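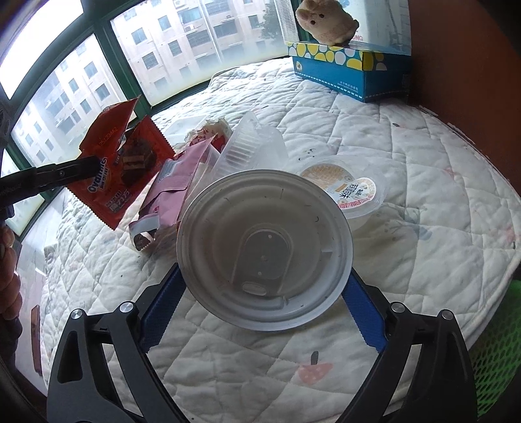
Ticket: Gripper lets go of thin round things
Project: Gindus (student club, tidying challenge)
Opened: November 22, 2025
Priority: whatever comes after "annoying"
Status: open, workaround in place

Problem
The hand-held gripper picks up a cup lid fine and holds it fine right up until you tilt your wrist. Then the lid slides down between the blue pads and leaves. Crumpled wrappers are no trouble at all. The tool loves trash, as long as the trash is soft.

This matters because the Zuston round gives points for lids and takes them away for dropped lids, so at present our best strategy is to leave them alone and look thoughtful.

Steps to reproduce
Spread snack leftovers on a soft surface. Close the fingers on a plastic lid by its edge. Lift. Turn the wrist as if dropping it in a bin. Pick the lid up off the floor with your hand like an animal.

Log

Entry 1. Blamed the pads. Swapped left for right. The lid now falls in the other direction. Swapped back.

Entry 2. Blamed the screws. One on the left finger had a bit of play in it, and tightening it made the finger stop wiggling, so that was a real fault, just somebody else's ticket. Lid still slips.

Entry 3. Blamed the lid. Washed it and dried it. Slightly better on the first few tries, then the same as before. I would like the hour back.

Entry 4. Ran 39 lifts with the trigger pulled all the way. Too much squeeze bends the lid into a taco and it pops out upward. Pulling about halfway works much better, but my hand can't find halfway twice in a row.

Entry 5. Wrapped a rubber band around the trigger so it stops early. Ugly. Dropped only 3 lids in the next batch, all of them when I hurried. The band then got in the way of wrappers, which need the full squeeze, so I have traded one problem for its cousin.

Entry 6. Checked the old notes from July. Someone on the Björklund team wrote "lids bad, see later" and there is no later.

Workaround
Grab lids across the whole width, keep the wrist level, and carry them like soup. Slow, but it holds. Band off for wrappers.

Still to do
Try a proper adjustable stop on the trigger in place of the rubber band. Ask Brindia if they have softer pads to lend, and return the last thing we borrowed before asking. Repeat the lift test on a hard table, as the mattress gives under the fingers and may be flattering us.

Leave this ticket open until the stop is printed and fitted.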